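Week 4: Setting out a dining room
Bitulura Evening Program, Interiors 1

Right, dining rooms. I love teaching this one, because everybody has eaten in a bad one and is happy to complain about it (please do, in class, loudly).

Start with the chairs, then the table, then the walls. I know the workbook does it the other way round. Ignore the workbook for now! People need to push back and stand up without apologising to whoever is behind them, so sketch the chairs pulled out, with somebody sitting in them.

Brick walls come up every term. They're handsome, but they throw noise straight back at you, so think about curtains, a rug, or a big ugly wall hanging from your aunt.
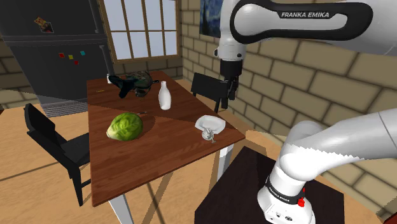 One of last term's group wrote in to say the rug was a mistake, and that after 15 dinners it was mostly gravy. Fair enough. I'd still try a flatweave you can take outside and hose.

For the Dutton exercise, your budget is up to $200 for lighting and nothing else. Hang the pendant low, then sit down and check you can see the person opposite.

Bring a tape measure, grey markers and your Kerevach floor plan. Plans go on the wall at the start of class, colour or no colour.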